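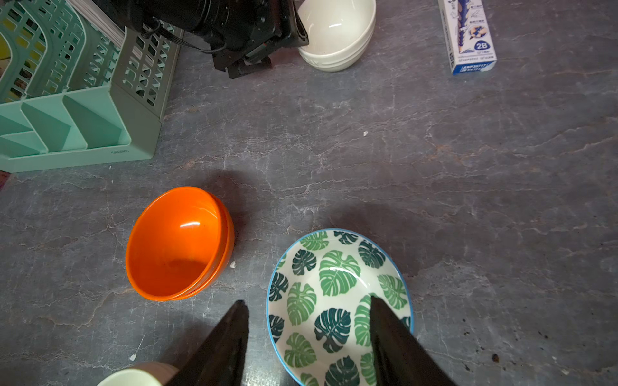
The leaf bowl and the orange bowl on the stone-patterned table. Furtado open day, Siten, August 2024.

I went to the open day of Furtado this summer. Furtado is a house for tableware in Siten, and it opens its doors to the public two times a year, once in May and once in summer. In May I could not go, so I wrote the next date on my kitchen wall and I kept it. From my town it is 29 kilometers by bus. The stop has the name Cullance and from there you walk along a canal until you see the long building with the green gate.

The entrance costs 5 euros, and you get this money back if you buy something in the shop. At the gate they write down how many people come in. When I left, the number on the board was 231.

The tour starts in the store room, where the shelves go up to the ceiling. They told us that the catalog has 2,857 articles at the moment, counting every color separately. I liked the store room, but it was cold and we stayed there quite long. Two children asked when there would be something to eat. After this we saw the packing room, with very wide rolls of paper, and a small room where old catalogs are kept. I would have liked more time with the catalogs. The oldest ones are printed in only two colors and the prices are written in by hand.

What interested me most was the sorting of mixed bowls, and I want to write more about it. For me it was also useful at home.

The table for it stands between dark red walls. The red is not even, it has lighter and darker streaks in it, and in the beginning I found it a little too strong for a place where people must look at colors. Then I saw that the bowls look very clear next to it, especially the orange and the pale ones. The table top is gray with fine light veins, like stone. I would like such a top in my own kitchen, although I suppose one sees every crumb on it.
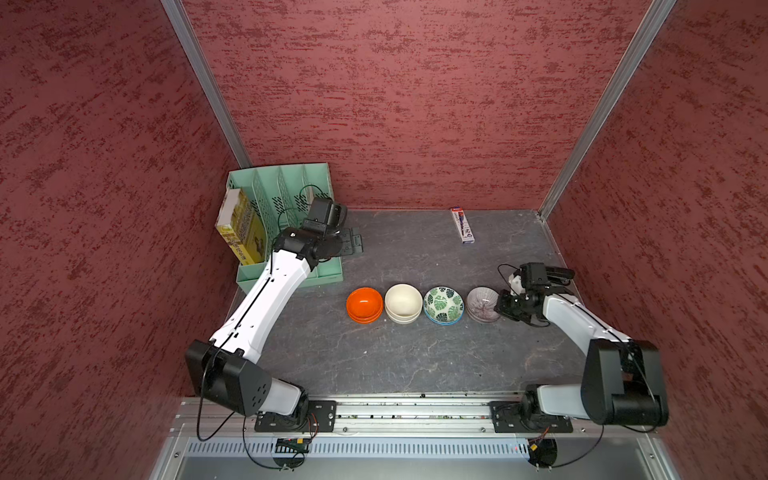 The rule for the bowls is simple to say. The same pattern goes together, one bowl inside the other, and each pattern has its own place in a row from left to right. Between the stacks you leave enough space for a hand. Our guide told us that many people at home do the opposite and make one high tower with all the bowls they have, and then the bowl which they need is always the lowest one. I must admit that I am one of these people.

She also explained that bowls of different makers should not be stacked together, even if they seem to have the same size. The foot of one bowl can sit badly in the other one, and after some months you have a gray ring inside. I have such a ring in two of my soup bowls and I always thought that it came from the spoons.

My favorite was the white bowl with the green monstera leaves. The leaves have several different greens, from a light mint to a very deep one, and the blue rim is a surprise, I would not have chosen it but it is good. The orange bowls are very shiny. There is also a see-through one with fine purple stripes that go out like rays. A lady in our group found it too delicate for every day. I think it would be nice for cherries.
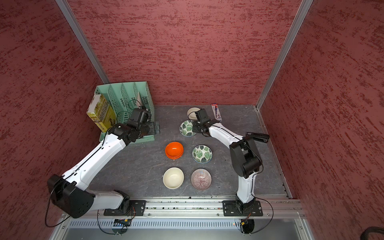
In the corner they use an ordinary desk organizer in mint green, the kind with slots that you buy for letters and magazines. I asked if Furtado sells it. They do not, but we were told it can hold flat plates upright as well, if the slots are wide enough, and that plates which stand are easier to take than plates which lie. At home I have tried this with a similar one in the cupboard under the window. Dessert plates stand well in it. Dinner plates are too heavy and the whole thing falls forward.

After the tour there was coffee and a plum cake in the yard. The coffee came in cups of the series Floto, which is the cheapest series in the shop and, in my opinion, the nicest to hold. The handle has space for two fingers. I bought four of these cups with saucers and one bowl from the box with small faults. The fault is a dot under the foot and I needed the help of the cashier to find it.

Some practical things, if you want to go. The last bus back from Cullance leaves at ten past six and it is not very punctual. There is a place to leave your bag, and you should use it, the passages between the shelves are narrow. Please take a pullover for the store room, also in summer. The shop accepts cards, but the cake is only for cash. They wrap everything well in paper, but they have no bags, so I carried my cups to the bus in a box that was meant for a salad bowl.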